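Somex opens its robot hall to the neighborhood

Mar 9, 2022
By the Somex press office

PLOSHOLM – Doors at the Somex workshop in Plosholm opened at 9, and the first visitors were already on the stairs. Over the course of the open day, 52 guests came through in small groups to watch robot arms at work, ask questions and, in the case of the younger ones, press the start button themselves (with a member of the team standing right beside them!).

The day was built around Stirkano, our project on robots for dusty and messy jobs such as sanding, mixing and sorting scrap. Seven live demonstrations were planned. Two more were added after lunch when a school group asked to see the sorting run again, and then once more, a little slower.

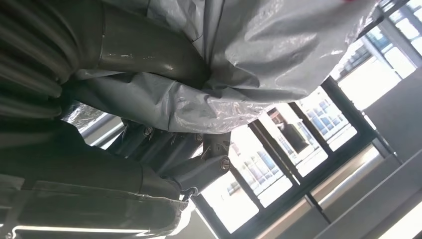 A robot arm in its plastic cover, with a metal joint showing below the folds and daylight coming through the windows.

The covers drew more questions than we expected. Visitors wanted to know how an arm can bend freely inside a loose sleeve, how often the plastic is changed and whether it ever gets caught. Our technicians were happy to go into detail: the sleeve needs enough slack for the widest turn the arm will make, and it has to stay clear of the joints on the way back. Finding the right amount took the Stirkano team 19 tries, and a few of the early sleeves were passed around so that people could feel the difference between them.

In the next room, guests tried out Mota, the control program our operators use to teach an arm a new movement. It runs on an ordinary tablet, and several visitors had an arm tracing their initials in the air within minutes. One family stayed so long that the next group simply joined in, and the session turned into a friendly contest over who could draw the neatest star.

Somex thanks everyone who came, and the neighbors who lent us chairs. A second open day will be held in Plosholm in April. Admission is free, children are welcome with an adult, and sign-up is at the front desk.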